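# Hand-held demonstration gathering

**Hand-held demonstration gathering** is a way of collecting examples for a learning system in which a person carries out a task with a gripper held in the hand. The gripper carries a camera close to its fingers, and the recording is later used to train a policy, the program that decides how a robot arm should move. No robot arm is needed while the examples are being made. The method is used mainly for household and bench tasks such as folding, sorting, pouring and putting away.

## Background

Earlier work on learning from examples relied mostly on teleoperation, in which a person steers a real arm from a distance by means of a joystick, a headset or a second arm of the same shape. Teleoperation gives exact joint readings, but it ties the work to the place where the arm is installed, and people working through an arm tend to be slow. A second approach, filming people's bare hands, is cheap but leaves a gap between the shape of a human hand and that of a two-fingered gripper.

The hand-held gripper lies between the two. The fingers that touch the object in the recording have the same shape as those fitted to the arm later, and the camera sees them from the same place. The person feels the contact through the handle and can correct a poor grasp at once.

## Equipment

A typical device has a handle, a trigger or sliding grip that closes the fingers, a housing, a camera and some means of working out where the device is in the room. The fingers are usually lined with rubber, often ribbed. The camera is mostly fitted with a wide-angle lens, so that the fingers, the object and a good part of the surroundings are recorded together. The surroundings matter to the method, as fixed features such as windows, door frames and lamps are used to recover the path of the device.

Position may be found in several ways:

- from the camera pictures alone, often combined with an inertial sensor;
- from square printed markers, seen by another camera whose position is known;
- from an outside tracking system, where the room allows it.

Printed markers are simple and cheap. When they are placed on the faces of a cube, at least one face can usually be seen from most directions, and the position of one gripper can be worked out from the camera on the other. This is useful in two-handed tasks, in which the distance between the grippers matters more than the place of either in the room. 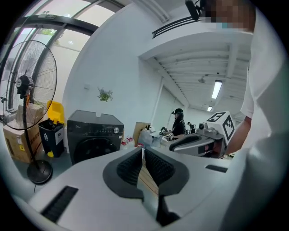 On this last point opinions differ. Yao-tsung Tsai has argued that markers should be treated as a check on the camera path and never as its main source, since a hidden or badly lit marker fails suddenly and a camera path drifts slowly. Groups working on two-handed tasks have generally kept the markers and thrown out the stretches in which they were lost.

## Procedure

A session begins with calibration. The opening of the fingers is measured at both ends of its range, the clocks of all devices are matched, and a short mapping pass is made by moving a gripper slowly through the working area. Tasks are then recorded as separate episodes. In the written procedure of the Plurnora project, last revised on 07/12/2023, an episode may last no longer than 60 seconds, and the fingers must be fully open for 2 seconds at the start and at the end. The pause gives the software a plain mark at which to cut the recording.

The person recording is asked to vary the starting place of each object, the order of approach and the height of the hand. Large sweeping movements are discouraged, as many fall outside the reach of the arm that will later repeat them. Speed is left to the person within wide limits.

Failed attempts are handled differently from one group to another. Some delete them. Others keep them under a separate label, together with the recovery that followed, on the grounds that a policy trained only on clean examples has no pattern to follow after a slip.

## Checking and filtering

Recorded episodes go through several checks before training. The first is whether a path could be recovered at all. Plain walls, strong reflections and fast turns are the usual causes of failure. The second is whether the path lies within the joint and speed limits of the chosen arm. The third is a review by a person, who confirms that the label matches the task.

In a trial run at Dradstead by Gervásio Arruda and Genivaldo Meireles, 191 episodes of a cup-stacking task were recorded, and 9 were rejected at the first check. The two reported that most of the rejected episodes came from a single corner of the room, and that moving the table away from a blank wall removed the fault. They gave no separate figure for episodes rejected on review.

## Places of recording

As the equipment can be carried, recordings are made in homes, workshops, shops and offices as well as in laboratories. A wide range of rooms is held to be more useful than a large number of episodes from one room. Furniture, floor goods and daylight are normally left as found. Other people may be present in the background; their faces are commonly blurred before the recordings are passed on, and written consent is needed in most projects.

The Lins collection, put together by Welington Macedo, stores a short note on lighting and table height with every room. The later Cikerow collection dropped the note on lighting and kept the one on table height, which had been found to affect whether an arm on a fixed base could reach the objects.

## Limits

The method does not record the forces at the fingers unless sensors are added. It also gives no information about the elbow or the body of the arm, so that a path that was easy for a person may bring an arm into contact with a shelf. Delays differ too: a human hand closes the fingers almost at once, while a motor-driven gripper lags behind the command, and the delay has to be measured and allowed for when the policy is run.

Tiredness is a further concern. Damian Hämmerli compared early and late episodes from long sessions and found that the later ones had shorter paths and less variety in the approach. Shorter sessions with a change of task between them have been proposed, though no common rule has been adopted.

## See also

- Imitation learning
- Teleoperation
- Fiducial marker
- Visual odometry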